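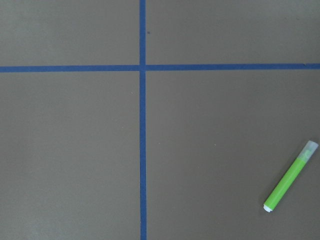 1/ Moving a sourdough bakery's wholesale orders off paper, a thread

ok so a few of you asked how the bread thing went after I went quiet in April. Short version, still alive, still baking, forearms like a wharfie.

2/ Started with 3 cafes. Orders came by text, voicemail, and one bloke who'd write it on a serviette and hand it to the driver. I wrote the lot on the back of flour bags. Worked fine til it didn't.

3/ The morning it didn't: Kongkaew wanted fruit loaf, got rye. Skanau wanted rye, got nothing. Phone going off from 4.30am. Mum answering it in her dressing gown.

4/ So, software. Tried Lalix first because the ad followed me everywhere. Lovely colours. Couldn't handle a half dozen. HALF A DOZEN. Bread rolls, mate, it's the main way people buy them

5/ Went back to paper for a fortnight. Not proud. But a whiteboard -- big one, days across, customers down -- got us most of the way. If you're under ten customers just do that and go to bed.

6/ Past ten you need a cutoff time. Ours is 2pm the day before. Was scared to tell people. Everyone said yep no worries and then ignored it for a week, then they didnt.

7/ Costs, since someone always asks. Dough tubs, second hand, $500 the lot. Second mixer $2,000 and worth every cent, the old one sounded like a ute with no sump oil. Order book: $0, it's a spreadsheet.

8/ Yes a spreadsheet. One tab per day, one row per customer, a totals row I print and stick above the bench. Totals row goes up at 3 in the arvo and after that no one touches it, me included. Esp me.

9/ Biggest day so far 176 loaves. Wouldve been more but the proofer was chockers and I had tins on the ironing board.
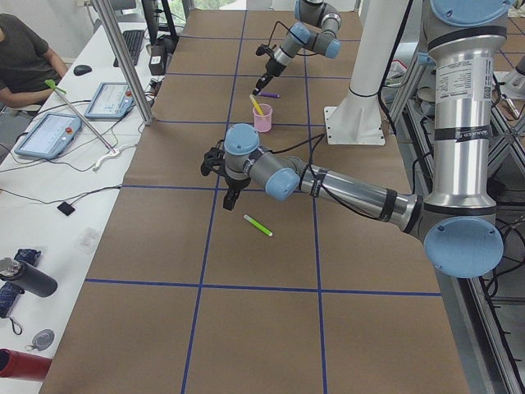 Vilja Kokkonen reckons the 2pm cutoff is too soft, hers is noon and she charges extra for anything after. Fair. I'm not brave enough yet, half my customers have known me since I was in primary school.

10/ Things I'd do sooner
-- standing orders. Same order every week unless they say otherwise. Cut my texts right down
-- docket in every crate, even for the regulars
-- write crate numbers down when they leave, crates do not come home on their own

11/ Still havent solved: public holidays. Easter was a shambles. Hot cross buns ordered by people who then went to the coast and left a teenager in charge of the cafe. Forty texts, no signature, buns on a doorstep, magpies.

12/ Wonberg (the cafe, not the street) wants baguettes now. I can't do baguettes. Told them I can do baguettes.

13/ Right, levain needs feeding. Will post the speadsheet when I've taken everyone's phone numbers out of it. If you've got a better way of doing holiday orders, reply here pls, not DMs, I lose DMs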